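Meeting and Event Services
Unit 8 Handout: Function Space and Room Capacity
Instructor: Annelore Eichhorn

Students should be able to read a capacity chart and match a client's request to a suitable room. Capacity always depends on the setup. The Martinelli Ballroom, used in our November exercise, holds 500 guests for a standing reception but only 200 at banquet tables. Classroom seating reduces the figure to 135.

Posted fire limits take precedence over any chart supplied by the sales office. Head tables, dance floors and buffet lines must be subtracted before a number is quoted to the client. 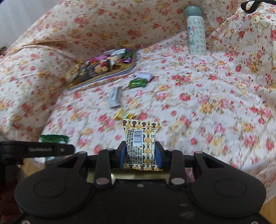 Room rental may be waived when food and beverage spending reaches an agreed minimum. The Fimen contract in your reader sets this minimum before tax and service charge — check the wording in clause 8 carefully.

Assignment: Prepare a one-page room proposal for the Jurkton annual dinner. State the setup, the maximum attendance and the rental terms. Proposals are due December 10, 2020, at the start of class.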